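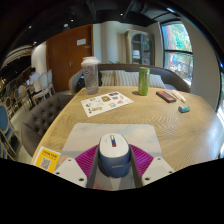 The baby sleep consultant is now a fixture of new parenthood, somewhere between the stroller and the second box of diapers in the order of things people tell you to get. I spent part of September reading the sales pages, the sample schedules and the parent forums, and talking to mothers and fathers who had paid for help. Most of them did the buying the same way, at two or three in the morning, with one hand on the baby and the other on a mouse, white on top and dark blue underneath, say, sliding over a pad printed with clouds. That is a poor hour to be spending money, and the people selling the plans know it. Several of the sites I looked at have a chat window that stays open all night.

The service in its usual form goes like this. You fill out a questionnaire. You get a phone call, then a written plan, then two weeks of text messages. The price for that in and near Drindley, where I live, is $600. A plan with no phone call is $200. There is also a live-in package at Kirnness, three nights in a rented house with a night nurse down the hall, and the price on the page is $1,000 before meals.

What do you get? I read eleven of the written plans, passed along by parents who were done with them. Nine could have been swapped between families without anyone noticing. Dark room, same bedtime, a feed before the bath instead of after it, a wait of a few minutes before going in. It is decent advice, and you can get it for nothing from a library book or from a pediatrician who isn't running late.

One plan, from an outfit called Sunia, was better than the rest. It asked what the parents could stand to do, and it told them when to quit and call the doctor. The mother who had it said the plan mattered less to her than the fact that somebody texted back.

I take her point, and I think it explains a lot of the glowing reviews. A tired person who has been alone with a problem gets a kind voice twice a day for two weeks. Of course she feels better. But babies also change a great deal in two weeks, with or without a plan. A four-month-old who wakes every hour may well be waking less at five months, and whoever was being paid at the time will get the thank-you note.

The websites lean hard on numbers. Nyaga, a subscription app with its own line of sleep sacks, says on its front page that its method has been tested with 65 families. I wrote and asked who had been left out of the count, how long the families were followed and what "sleeping through" meant. The reply thanked me for my interest and offered me a discount code. For the record, some people in this business call it sleeping through if the baby goes from midnight to five, and plenty of parents would be surprised to hear it.

Then there is the word "certified." It turns up on nearly every page. In the cases I could trace, the certificate came from an online course run by another sleep consultant. Some of these courses may be very good – I haven't taken one. A parent looking at the badge has no way to tell.

None of the parents I talked to felt cheated, and I should say so. A father of twins told me he would have paid double. Another couple gave up on their plan after four nights, moved the crib back into their own room and have been fairly content since, though the baby still wakes at two and again at five. They kept the blackout curtains.

If you are thinking of paying, ask for a sample plan first, and ask what happens if you stop halfway. Ask for the refund terms in writing. And send the email after breakfast.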